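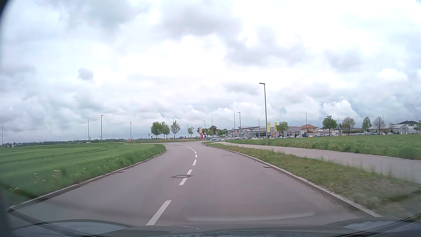
Open day at the Novoven estate, Friday

3 min read

The flyer promised a business park "in full swing". Getting in means a new-looking road with kerbs, drains and street lamps, and meadow on either side of it. I counted 24 plots on the map and asked Eirini Andreadis how many were sold. She said interest was strong.

Canero had a tent and a coffee machine. The Bornusik talk started late and was mostly slides – good coffee, though.
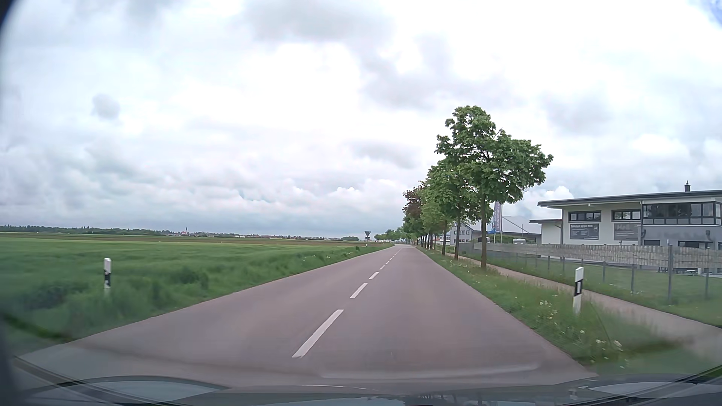 I asked about the 163 jobs too, and was told to expect news in February. I'll believe it when there's a bus stop.

7 shares · 2 comments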